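About Larkance

2 min read

Larkance is an independent football website. We write about transfers, contracts and team selection, mostly for readers who follow clubs outside the biggest leagues. Radymyr Holovko started the site in November, after five years of writing match reports for the fan paper in Skarberg.

At first we covered only one club, Zustport, and we had 40 readers on a good day. Then the club changed its manager in the middle of the season, and many supporters wanted to know which players would stay. We published a long article about the left-back position - it is still our most read text, with 4,000 visits.

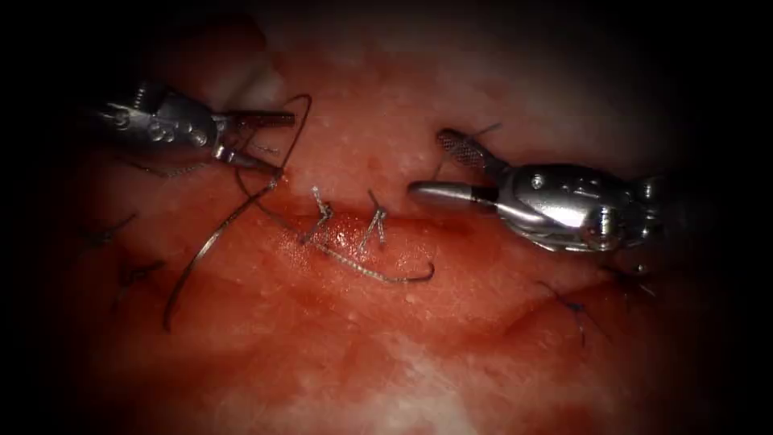
Today we follow also Nic Giolla and the youth teams of both clubs. Our newsletter goes to 1,240 subscribers every week during the season, and every second week in the summer break.

We have two rules for transfer news. We do not publish a name if only one source gives it to us, and when we make a mistake, we correct it at the top of the article. Match ratings are given by the writer who was in the stadium.

Larkance does not belong to any club or agent. If you want to write for us, please send one match report and tell us which team you support.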